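Fuel card fraud - police took my report, now what? Do I owe the card company?

Posted by prendia_hauling

Hi all, small courier business, three vans. Got the Amlow fuel card statement and there's 2825 dollars on it that isnt ours. Diesel mostly, all at the one servo out past Skirkimier, some of it at 3 in the morning when the vans are locked up in my yard. Two fills on one card in the same night, more litres than the tank even holds.

Rang the card company, they said "dispute form" and hung up basically. Went to the police station, gave a statement, got a report number, constable said fraud squad might call. Might not. That was in December and I've heard nothing.

Now the card company wants the full amount paid or they suspend the account. Do I pay and fight later? Do I get a lawyer for under 3000 bucks? Also one of my old drivers left on bad terms and I'm wondering, but no proof. Should I give his name to police or keep my mouth shut? Any help appreciated.

Oleksandra Kostiuk

Had nearly the same thing with our cards. Few points, sorry for the rush, on my break -

Don't pay the disputed part. Pay the part that's yours, on time, and say in writing which lines you're disputing and why. Quote the police report number. Ask for their complaints area, not the general line. Read your card terms for the notice period too, ours was short and we only just made it.

Get your proof together now. GPS logs for the vans, tank size from the handbook, roster for those nights. The tank thing is your best one I reckon.

Servo footage gets wiped. Ring the servo today and ask them to keep it, they won't give it to you but they can hold it for police. Then call the station with your report number and tell them it's being held. A follow up call does get the file moving sometimes.

The old driver - tell police who had access to the cards and PINs and when they finished up. Whole list, everyone. Let them work it out. Do not post his name here or ring him up and accuse him, you could be the one in strife.

If the card company won't budge, go to the ombudsman before a lawyer. Costs nothing. I got all but 228 dollars back in the end and that bit was my own fault, late with the form.

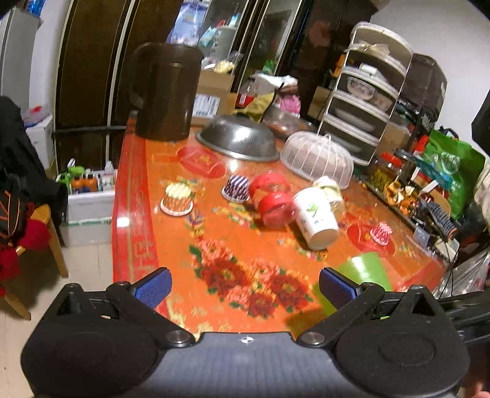 Table at my place

qureshi_77

skimmed cards probaly. happened to my brother in law, they never caught anyone. he was out 900 and just wore it. change your PINs and dont write them on the card sleeve like he did lol

prendia_hauling

Thanks both. Servo says they only keep footage a month so that's gone. Sent the letter with the GPS logs tho and the complaints lady has put a hold on the suspension while they look. Will ring the station tomorrow with the list of who had cards. PINs changed, and yes, one of them was on the sleeve.

Related posts
- Stolen number plates used in a petrol drive-off, getting the fines
- How long does a police report number stay active?
- Ex-employee kept company card, is it theft?
- Invoice scam, bank details changed in the email
- Can I ask for my own statement back from police?

Contact us | House rules | Privacy | Back to top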